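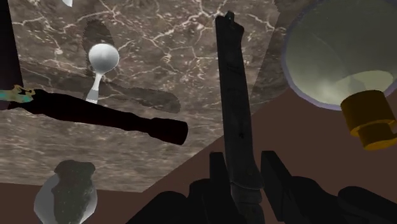

Render: I-seul Ryu / Holtia sim

Ticket 786, kitchen clear-up task. Status: open

16th June. Knife held upright between the fingers, spoon still on the marble. Planner wants the spoon next, wont let go of the knife first. Same on the Drakis build.

Tried: restart, lower grip force to 8, older Wumbei planner. No change.

Sales keep asking if it can do a real kitchen yet. No. 10 clean runs out of 100 and thats in sim.

Next: force a put-down step before any new pick. Need logs form Elell pls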